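Home | Articles | Games and Pastimes | Random page | Log in

Ball sorting (household)

Filed under: Indoor games, Tidying, Small containers

By Irja Manninen, updated April

Ball sorting, also drop-in or box-and-ball, is a plain indoor pastime in which small balls are picked up one at a time and put into an open container. Done at home mostly. On a table, a tray, a mat, a footstool, whatever is flat. No fixed rules. Counted by some as a game and by others as a way of clearing up.

Name. "Drop-in" is the older word in Clolham, where it was also the name of a Sunday club. "Box-and-ball" is used in Nongate and in most printed rule sheets. The two are the same thing, although Nongate players insist on a square box.

Equipment. One ball at least, one container at least. Balls are usually light and a bright solid color so they can be found again under a sofa. Containers come in two common shapes, the box and the tub. A box has corners, and a ball dropped near the wall tends to settle there. A tub is round, so the ball can keep circling for a while before it stops. Lids are left off. Many sets use both shapes, one for each color or one for each player. A rim in a different color from the walls makes the opening easier to aim for, and orange on white is an old favorite.

Surface. Should be level. A cloth or soft mat slows down a missed ball; bare wood doesn't, and half the time is then spent crawling. Blankets and throws on nearby seating are useful for catching strays, but check the folds afterwards.
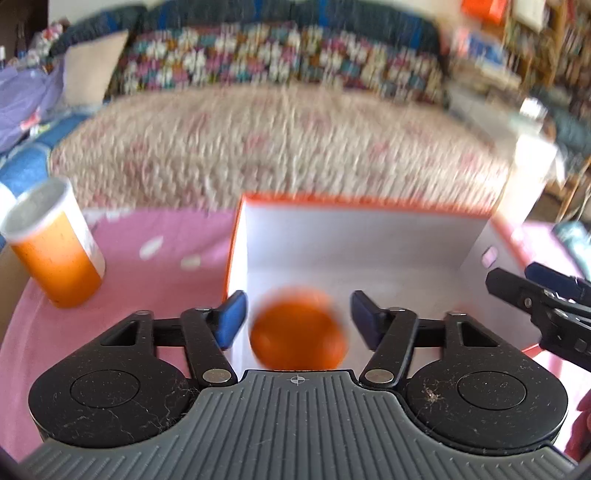
Davoud Rostami disagrees with most of the advice on boxes and wrote in to say so: a box is fine for the first ten minutes, he says, but a tub is better for anyone who wants to play fast, the corners only teach you to be lazy about where you let go, and he'd like the article to stop treating the box as standard. Noted. The Nongate sheet still lists the box first.

Play. Pick up, carry, release. In the slow form the ball is held over the opening and let go from low down. In the quick form there's no pause at all, and bounces out count as misses. Two containers make it a sorting game: a color is called and the ball goes to the matching one. Touching the rim is allowed in Clolham and not in Nongate.

Scoring. Often none. Clolham kept a running club tally that reached 1,423 drops before a dispute over five rim balls, after wich both totals, 1,423 and 1,428, were written in the book. Never settled. Long form is 2,000 drops, short form 600.

Sets. Saarinen sold a boxed set with a folding mat, now out of print. The Plirara set came with tubs only and no instructions. Most people just use what is in the cupboard.

Storage. Balls go in the tub, tub goes in the box if it fits. Wipe the mat first, lint sticks to the balls and then ends up everwhere.

See also: Marbles; Beanbag toss; Toy storage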